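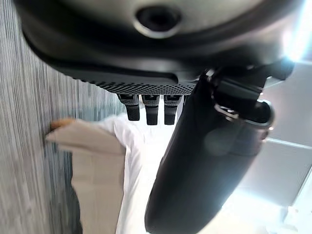

Zerdale Science Center
Young Readers' Library: Cells and Chemistry

What Is an Enzyme, and How Do Scientists Measure One?

Your body is made of cells. Each cell is so small that you need a microscope to see it, and each one has a great many jobs to do. It must break down food, build new parts, and clear away waste. Enzymes are the tiny helpers that make this work happen quickly.

An enzyme is a kind of protein. Proteins are long chains that fold up into special shapes. The shape of an enzyme matters very much. On its surface is a small pocket, called the active site, and only certain things fit into it. The thing that fits is called the substrate. When the substrate settles into the pocket, the enzyme may cut it apart, join it to something else, or change it in another way. The enzyme then lets go and is ready to begin again.

You can notice one enzyme at work during lunch. Saliva contains an enzyme called amylase, which breaks starch into sugars. If you chew a piece of plain bread for a long time before swallowing, it may begin to taste a little sweet.

What enzymes need

Enzymes work best under the right conditions. Most human enzymes do well at normal body temperature. In the cold they slow down. If they become too hot, they can lose their shape, and the substrate no longer fits the pocket. You have seen a protein change in this way if you have watched an egg white turn from clear to solid in a pan.

Acid matters too. Pepsin, an enzyme in the stomach, works well in strong acid. Amylase does not, and it mostly stops working once food reaches the stomach.

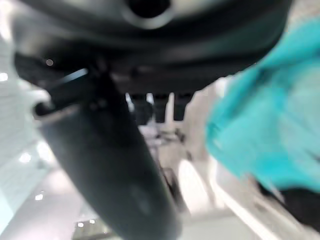
A reader in Pulotville asks whether enzymes are alive, and whether they ever get used up. Enzymes are not alive. They do not eat, grow, or have young. They are not used up by the job they do, either, so one enzyme can work on many pieces of substrate, one after another. In time, however, enzymes wear out, and cells must make new ones.

Measuring something too small to see

Scientists often want to know how much an enzyme is doing. They cannot watch it directly with their eyes, so they use a test called an assay (say it "ASS-ay"). In one common kind of assay, the enzyme is given a special substrate that changes color when it is cut. More color in the same amount of time means more enzyme activity.

The liquids are placed in a flat plate with rows of little cups, called wells. Some plates have 1536 wells, and every well can hold a separate small test. A machine called a plate reader measures each well and gives it a number. In some assays the substrate glows instead of changing color, and the number tells how bright the glow is.

Suppose one well reads 2000 and another reads 2748. The second well is brighter. Before deciding that it has more enzyme activity, a scientist must check the controls. A control is a well set up for comparison, such as one with substrate but no enzyme. If the control glows as well, part of the light is coming from something else. 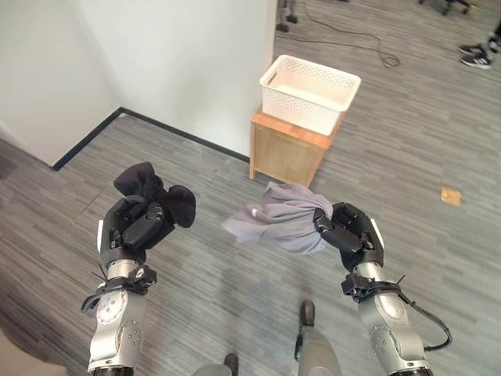 Two robotic hands, each gripping a piece of cloth.

Words to know

Active site: the pocket on an enzyme where the substrate fits.
Assay: a test that measures something in a sample.
Control: a test set up for comparison.
Protein: a long chain, folded into a shape, that does work in a cell.
Substrate: the material an enzyme works on.

Think about it

Why would a scientist test the same sample in two wells instead of one? Talk about your answer with a parent or teacher.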